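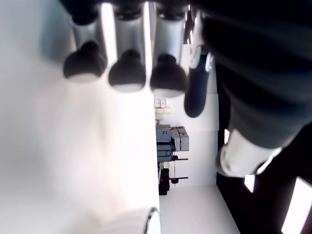

Silver cylinders with rounded black ends, seen at close range.

Filed under: Local News > Learning and Skills
Print this page | E-mail this page

Evening courses in Chisholm to be extended from September

The Chisholm Adult Learning Service has confirmed that its programme of evening courses will be extended from September, following a review of demand across the district. The new timetable contains 54 courses, and teaching at the Ullon Road centre will continue until 9.30 pm on weekday evenings during term.

Subjects offered for the first time include bookkeeping, technical drawing and introductory electronics. Existing courses in languages, dressmaking and office skills will be kept. Each course will run for eight weeks, with an option to continue into a second term where enough learners wish to do so. 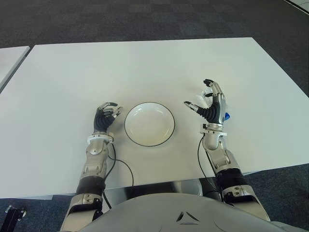
Fees for residents on a low income will be reduced by half, and learners under the age of 19 will pay nothing. A fund of £4000 has been set aside to help with the cost of books and travel. Applications to the fund may be made at the time of enrolment, and decisions will be sent in writing within two weeks.

Keith Cosgrove, head of the service, said that the review had shown a clear need for later start times. "Many people who work in the town cannot reach a class by six o'clock," he said. "The revised timetable allows them to attend without leaving work early." 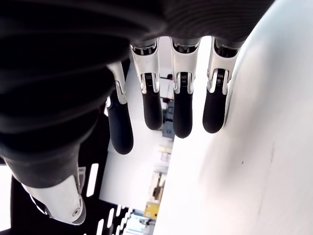
Later classes would be of little use to learners in the outlying villages unless the last bus was also moved, Clotilde Leblanc told the public meeting at which the timetable was presented. She asked that the matter be raised with the bus operator before the start of term. Mr Cosgrove replied that talks had been requested and that a further statement would be made once they had taken place.

Enrolment opens at 10 am at the Ullon Road centre and may also be completed by post.

Contact us | Copyright Chisholm Adult Learning Service | Back to top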